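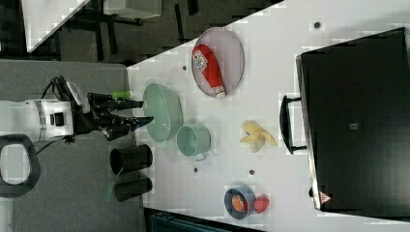
What's for Tea? A Project on How Students in Shared Houses Cook and Share Food

Naveed Bajwa
8 January 2023

Why I picked this

I moved into a shared house on Villine Road in October and within a fortnight I had eaten beans on toast more times than I'd like to put in writing. There were 4 of us sharing one cooker and one fridge with a door shelf that falls off if you look at it wrong. We all cooked separately, usually at the same time, and we all threw food away. So when the module asked for a small study of something from daily life, I didn't have to look very far!

My question was fairly simple. Do students who cook together spend less and waste less than students who cook alone? I also wanted to know why people who say they'd like to share meals mostly don't, because that was us exactly.

What I did

I asked three houses to keep a food diary for four weeks. I've called them by their street names: Villine (mine), Zinura and Görtz. Villine and Zinura cooked separately, as they always had. Görtz had a proper rota before I came along, with one person cooking for everybody each evening and all the shopping done out of a shared pot of money.

Each house wrote down what was bought, what was cooked, who ate it and what went in the bin. For the bin part I lent out kitchen scales, and people weighed scraps before chucking them. Peelings and bones didn't count, only food that could have been eaten at some point. I also sat down with somebody from each house at the end for a chat, which I recorded on my phone and typed up afterwards (this took far longer than I'd planned and I'd warn anyone else doing it).

The diaries were a bit of a mixed bag. Görtz filled theirs in beautifully, with little drawings. Zinura missed most of the second week. Ours was fine until someone used it to stand a hot pan on, and there's a brown ring right through the middle of week three that I had to read around.

What I found - money

Görtz spent the least per person, which I expected. What I didn't expect was where the difference came from. I'd assumed big bags of rice and pasta would explain it, but everyone was already buying those. The gap was nearly all in the small stuff: oil, butter, herbs, milk, sauces. In my own house we had separate bottles of everything, and most of us were paying for the same jar of cumin. Takeaways mattered too. People on the rota hardly ordered any, and the girl I spoke to at Görtz said it felt rude to get a pizza when someone was downstairs making you a curry.

What I found - waste

Over the four weeks my house threw out 2886 grams of food that could have been eaten. I found that quite embarrassing to add up. Bread was the worst, then salad bags, then leftovers that were put in the fridge with good intentions. One single tub of rice came to 300 grams, and I'm fairly sure it was mine.

Görtz threw out less than we did, though their waste came in lumps. They'd have nothing for days and then half a pan of stew, usually after a night when people had gone out without telling the cook. I can't give a fair total for Zinura with that missing week, so I've left them out of this bit.

Why people don't share

This turned into my favourite part of the project. Hardly anybody said they disliked the idea. The reasons were mostly about timing, being fussy, and worrying about being a bad cook in front of other people. One lad at Zinura told me he only knows how to make one thing and didn't want to be found out. Washing up came up in every chat. In two of the houses there had been a row about it, and people had gone back to keeping their own plate and pan in their bedroom.

Diet was less of a problem than I'd guessed. Görtz has a vegetarian and somebody who can't have dairy, and they just cook without meat or milk most nights and let people add their own.

Things I'd change

Three houses is tiny, I know that. I live in one of them as well, and I'm certain we behaved better once the scales were on the worktop - I ate some very sad carrots that month purely to avoid writing them down. Next time I'd ask for photos of receipts instead of handwritten totals, and I'd pick houses with the same number of people in them. I'd also want a longer stretch that takes in exam season, when I suspect even a good rota falls to bits.

Since the study

We've started sharing oil, milk and spices at Villine, with a jar by the kettle for the money. We tried one shared meal a week too, and so far we've managed it most weeks. I make the dal. The cumin is nearly finished.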